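Best finish for kids' wooden toys? Oil vs. shellac vs. nothing

padilla_shed
Okay, I've gone back and forth on this for weeks so I'm dumping it on you folks. I'm making a batch of play boards and stacking sets for the church sale in August and I can't settle on a finish. I've got a can of Tendex board oil that I like on cutting boards, but it stays kind of greasy for days and my sister's kids chew on EVERYTHING. A buddy swears by shellac. My wife says leave it bare and quit fussing. What are you all using?

knotty_urkik
Bare. Sand it to 220, wipe it with a damp rag, let the grain stand up, sand again, done. I've sold at the Urkik market for years and never had one come back. Parents like hearing there's nothing on it.

glueup27
Gotta disagree with bare, sorry. Maple looks lovely the first week and then somebody sets a juice cup on it. Mine went gray in patches after one summer. Two thin coats of shellac, scuff in between, and you can wipe it down forever. Also it dries while you eat lunch!

padilla_shed
Gray patches is exactly what I'm scared of. I've got pale maple for most of the boards and I'd hate to lose that color. I want them to stay light so the bright plastic pieces show up. 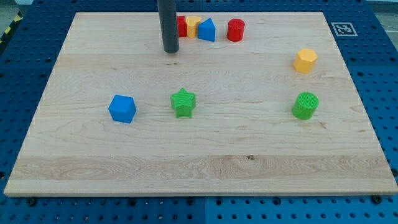 tolly_b says go with the oil but warm the can in a bucket of hot water first, wipe it on thin, and wipe it ALL back off after fifteen minutes. The greasy feeling is from leaving too much on. Then give it a full week before any kid gets near it.

glueup27
Oil is going to yellow that maple though. Maybe not right away, but it will. Blond shellac hardly changes it.

knotty_urkik
Shellac and a wet cup don't get along either, just saying. White rings.

glueup27
White rings if you leave it overnight, sure. Who's leaving it overnight?

knotty_urkik
You've met children, right?

padilla_shed
Ha, fair. What does a can of the blond stuff run these days? Tendex oil was $27 at the hardware store and I about fell over.

tolly_b
I paid less than that for flakes and mixed my own. Keeps better too, you only make what you need. Put the date on the jar.

padilla_shed
Alright, I've got 3 offcuts, so I'll do one oil, one shellac, one bare, and leave a wet glass on each of them Monday night. Will post how they look. Anybody know if the flakes need to be strained?

tolly_b
Yep, old T-shirt or a paint strainer. Do it twice if there's gunk.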